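Notes on collecting simulated grasps, part two

Last time I wrote about picking a gripper model and getting the contact settings to behave. Since then I have been gathering demonstrations, which takes longer and is harder to write up because most of it is sitting in a chair with a controller in one hand.

The setup has not changed much. The simulator runs on the desktop in the back room, the recorder (I named it Dridska, for no reason I can defend) runs beside it, and each episode goes to disk as one folder with the wrist view, joint positions, gripper opening and the object poses. The policy only gets the first three. The poses are there for me, for sorting and for automatic success checks.

The target for this round was 1,000 episodes of a single task: pick up the named object from a cluttered countertop and lift it clear. I have 540. Of those I trust 500. The other 40 have something wrong with them that I found after the fact, and I will get to that.

Layouts are drawn at random. A script drops a handful of objects above the counter, lets them settle, and rejects the layout if anything rolls off or ends up inside anything else. The countertop texture is drawn at random too, from a folder called Plunodmont that I put together over a few evenings in June. It has plain colors, wood grains and stone. I expected the plain ones to be the easy cases and the veined stone to be the hard ones, and on the first small model that is how the errors fell. Thin pale lines on a dark surface look a lot like edges of things at the resolution I train at.
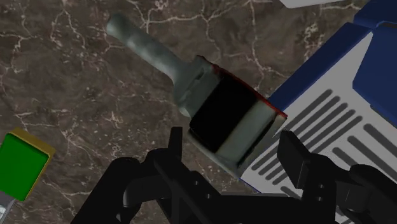 Long objects are where my own driving is least consistent. With a cube there are two sensible ways to close the fingers and I pick whichever is nearer. With a brush I can take it by the handle or by the head, and for the first 50 or so episodes I did both depending on my mood. A model trained on that batch would start toward one end, hesitate, drift to the middle and close on air. I could have kept both and hoped a policy that handles several modes would sort it out. I decided to write down a rule instead: take the end closer to the gripper at the start, unless a neighbor blocks one of the fingers.

The second half of that rule is the part that needs judgment. When an object settles touching something bigger, a finger has to come down into whatever space is left, and the choice is between squeezing in, nudging the neighbor away, or going to the other end. I allow nudging if the neighbor stays upright. I do not allow lifting two things at once, even though the success check passes it, because the check only looks at the height of the named object. That accounts for 31 of my 40 bad episodes. The remaining nine are cases where the recorder dropped frames while the disk was busy.

I fixed the check by adding a condition on every other object in the layout. It is four lines of code and should have been there on the first day. The disk problem I fixed by writing episodes to memory and saving them between attempts – this adds a short pause, which my hand appreciates anyway.

A few smaller points, in case you are building something similar.

Record the failures. I keep them in a separate folder, labeled with a short reason. They are no use for plain imitation but they are good for testing a success check, and I have already used them twice for that.

Do not trim the start of an episode too tightly. I cut the idle time before the first motion and the model learned to move immediately, including when it had no idea where the object was. I now leave a half second.

Keep the partly visible objects. My early filter threw out any layout where something sat across the border of the wrist view. With a camera that close to the fingers this is nearly every layout worth having, and the filter was leaving me with tidy little arrangements that the arm would seldom meet.

Save the random seed with each episode. I did not do this until episode 212, and I cannot rebuild any layout before that except from the stored poses, which do not include the texture choice.

I tried one outside tool, a replay viewer called Kassab, and dropped it after a day. It is fine, but it wants its own file format and I did not want to convert everything twice. My own viewer is a script that steps through frames with the arrow keys.

Next is the other 460, with a heavier share of layouts where the target is in contact with something. I also want to vary the lighting, which so far has been the same in every episode. The training code is in the Bravovow folder of the repository, as before, and the layout script now has a readme.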